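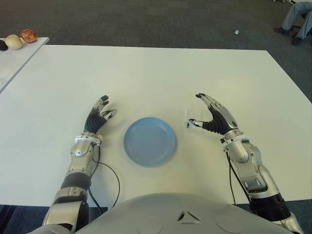

2019-10-09

Rain until lunch, then the kind of sunshine that only shows up to point out how dirty the windows are. Got to the print room at ten past nine and found Ruth Hartley already in my chair, with my magnifier, looking at my Batetico sheets. She said good morning without looking up. I took the chair with the bad leg.

We have to settle the captions for the show by Friday and we are still fighting over the man with the goose. I say he's a banker. Ruth says he's a bishop. He has a hat that could belong to either and an expression of having eaten well, so the evidence is evenly divided. The engraver left a speech balloon over his head and then crammed it with so much lettering that you can make out "my dear Sir" and after that mostly ink. Asanka Haque came by with the mail and said he looked like an umpire. We thanked him.

The trouble with comic prints is that they were all hilarious for one week. Then whatever it was blew over, and now three grown adults stand around a goose with a thesaurus. I spent most of last September working out one joke about a turnpike toll and when I finally got it I didn't even smile. I wrote it on an index card and filed it.

Some progress before noon. Prasanna Bhuiyan wrote back about the watermark on the Khondokar group. He thinks the paper is a good ten years later than the date etched on the plate, so we have a reprint, and my nice paragraph about how fresh and early the impression looks has to go. It was the best paragraph in the draft. I moved it to a folder called "keep," where it can live with the others.

That does explain the worn patch in the lower right corner, where the cross-hatching on the lady's skirt goes gray and mushy. I had called this "a delicate tonal effect." Ruth read that out loud, twice.

Lunch at the desk, egg sandwich, crumbs kept well away from everything of value, so mostly on me.

In the afternoon a call from Ruwan Bepari at Andberg, who are printing the catalog. He wanted to know if we could lose 17 pages. I asked which 17 he had in mind and he said that was more of an editorial question. They quoted us for a run of 400 and the price has gone up with the paper, and he was very nice about it, the way a dentist is nice. I said I'd talk to Ruth. Ruth, who could hear all of it, said to cut the introduction. I wrote the introduction.

We ended up going through it plate by plate and agreed to shrink the notes on the publishers, which will please everyone except the one man who writes to us about publishers. I also gave up the fold-out. I had wanted a fold-out since I was a student. It would have shown the long procession print in one piece, all the little figures trudging to the left with their flags and their gout, and now it goes across two pages with the mayor's horse down the gutter. Front half on one side, back half on the other. The engraver didn't think much of the mayor, so maybe he'd approve.

Sewwandi Hettiarachchi sent over the wall text for the second room. It's good. It's short and clear and makes my catalog notes sound like they were written in a wig. She uses "funny" as a plain adjective, about a picture, with no quotation marks around it. I changed one comma so she'd know I had read it, then changed it back.

She also wants to put the Nonatard lottery print by the door, under glass, with its back showing, because somebody long ago used the blank side to add up a butcher's bill. I was against this for nearly 90 minutes. Then I went and looked at the bill again. Mutton, mutton, tongue, mutton, and a sum at the bottom that's wrong. It's going by the door.

Left at 5. Missed the bus, walked, wet shoes from a puddle I saw perfectly well. Soup, toast, tried to read something with no pictures in it and fell asleep on page two.

Must remember tomorrow: return Prasanna's call, find the missing mat for the small oval one, ask Ruth for the magnifier back. Still think he's a banker.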